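Likness Over-Ear Headset with Boom Mic

Built for people who spend the day on calls and would like to still have ears by Friday.

Most office headsets are designed by someone who has a door that closes. Ours started with Siriporn Srisuk, who ran a travel desk in a room with 800 square feet, a coffee grinder and a parrot. She wanted closed cups, a short mic that stays out of her sandwich, and a band that doesn't creak every time she nods at a customer who can't see her nodding.

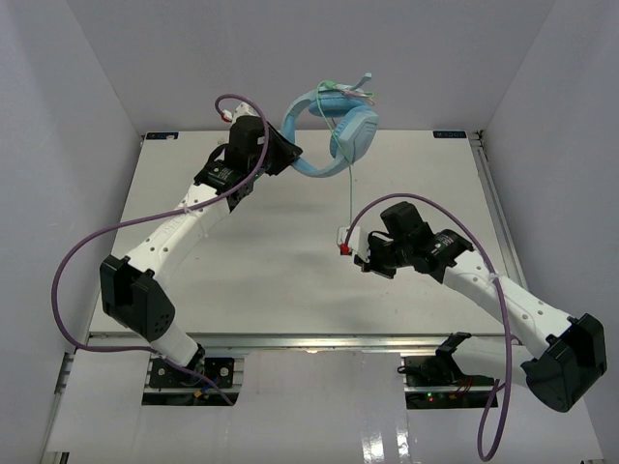

Likness in light blue, boom mic up.

What you get

Padded over-ear cups. The cushions pull off for cleaning, and you should clean them more often than you do.
Boom mic. Swing it up when you're done talking. It mutes itself, so your opinions about the caller stay with you.
Weight: 455 grams boxed, manual included. The manual is most of it.
Warranty: 5 years on the band, one on the cushions. Cushions lead a harder life.

Colors

Light blue is the one we keep on the shelf. Charcoal comes back in June. We made a yellow once and would prefer not to discuss it.

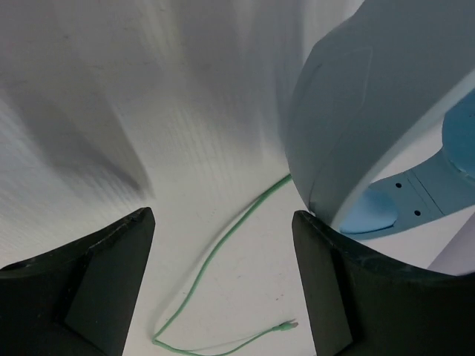

Likness, close up.

Will it work with my phone system?

Probably. It was tested with the Zoltari desk phone and the Teritz softphone. If you have something older, write to Mercy Ndung'u in support before you order - she owns a drawer of adapters and likes to be asked.

Reviews

"My husband now has to wave to get my attention. Five stars." - Kanyarat Sriwong
"Comfortable. Slightly too good at picking up chewing." - Sakda Hemmin

Ordering

Single headsets ship the next working day. For team orders, ask for the Inthanon price list, which goes up to 1,000 units. Returns are fine if the cushions are clean. See above.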